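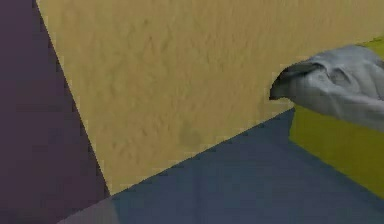 Work and Automation, Unit 9 handout
Who Folds Now? What a machine changes for the people standing next to it
Instructor: Priya Pennington
Revised 6/26/24 (the old version had the wrong reading list, as several of you pointed out with some enthusiasm)

Before class

Read the two shift logs from the Plurndale plant in the course packet. Skim the Okafor chapter if you must, but read the logs properly. They are short, badly spelled and worth more than the chapter.

1. The case

Arcombe is a commercial laundry and linen supplier. The Plurndale plant handles sheets, towels, aprons and uniforms for hotels and clinics. In December the company put in two folding and sorting cells under the product name Gasura. Before they went live, the supplier spent months training the software in simulation, where cloth is free, never tears and can be dropped any number of times without a customer phoning.

The business case ran to 31 pages. The word "operator" appears in it often. The names of the operators do not appear, although there were only a few of them on the folding line and all had badges.

Terms we'll use:

Task – one thing that gets done, such as squaring the corners of a sheet.
Job – the bundle of tasks that a person is paid for, plus everything they do that was never written down.
Residual work – whatever the machine leaves behind. Usually given to whoever is closest.
Exception – an item the machine won't or can't handle. Management tends to picture these as rare. Keep that in mind for section 3.

2. What the machine took

Flat sheets, mostly, and bath towels of standard size. This was dull work and hard on the shoulders. Myrtle Alcantara had folded at Plurndale for most of her working life, and when I asked whether she missed sheets she looked at me as if I'd asked whether she missed the flu. It's tempting, when teaching this unit, to get misty about craft. The folders did not get misty. They wanted to know about hours.

The hours stayed the same, on paper. The overtime went. If you only read the official wage table in the packet you'll see no change at all, so read the footnote, where the overtime is hiding.

3. What the machine left

Soft things are difficult for automation. A box has the courtesy to remain a box after you pick it up. Cloth takes a new shape every time it's touched, it covers up its own edges, and two aprons stuck together look a great deal like one fat apron. A system trained on simulated cloth arrives with some idea of this and then meets an actual bathrobe with the belt knotted.

During the first full week the plant logged 531 exceptions from the two cells. Fitted sheets led the list, followed by robes and anything with strings. The exceptions went down a chute into a bin, and the bin went to Myrtle, whose job was now made entirely of the items that everybody used to hope would go to someone else.

Her new title was Exception Associate. It came with a lanyard.

Points to notice:

The easy items had been her rest. A folder would take a difficult robe, then a run of pillowcases, and the pillowcases let the hands go on while the head did something else. Take those away and you have raised the difficulty of the job without changing a line of the job description.

Her pace was now set by the chute. On a good day for the machine she had time to sweep. On a bad day the bin overflowed, and the report for that day recorded a backlog at the manual station.

The knowledge moved, but only partway. Otis Fitzsimmons, the shift lead, could read the fault screen. Myrtle could tell from the sound of the infeed that a fault was coming. The fault screen was covered in the training manual.

4. Who gets the better job?

Every plan of this kind promises that workers will move up to more interesting work. Sometimes they do. At Plurndale there was one cell technician post, and it went to Latrice Brannigan from the ironing line, who had asked for the training twice and was turned down once. She likes it. She is paid more, she sits down for part of the day and she's on call for problems at night, a condition that was described to her as flexibility.

Be careful with this. Her story is true, and it was printed in the company newsletter with a large picture. It's also one post. When you meet a success story in a case, ask how many chairs there were before you admire the person sitting in one.

5. Two ways of reading the same log

The engineering reading: the exception rate is a figure to bring down. Each robe in the bin is a failure of grasping or of recognition. Collect more data, improve the cloth model, train again.

The labor reading: the exception rate is somebody's workload. Bring it down and her day gets lighter, until it gets so light that the post is under review.

Both readings are sensible, and people holding one are generally in a different building from people holding the other. Bernadette Zamora, the plant manager, was unusual in attending both meetings. Her notes are in the packet. They get shorter as the months go on.

One change came out of those meetings. The chute was given a hold button, so that the person at the bin could pause the flow until the pile was down. It cost very little. The supplier had advised against it, on the grounds that people would press it. They pressed it, the pile went down, and they let go again.

6. For the seminar

Bring a page of notes on one of these. Pick the one that annoys you.

a) Draw up Myrtle's job before and after as a list of tasks. Mark the ones that appear in a written document somewhere.
b) The plant now reports backlog at the manual station. Suggest a different name for the same figure and say who would object to it.
c) Should folders have been paid for showing the supplier's engineers how they fold? They spent several shifts doing it and were given a fruit basket to share.
d) Where would you have put the hold button, and who should be allowed to touch it?

Notes are due at the start of class, on paper. The upload page has been automated and is currently not accepting files.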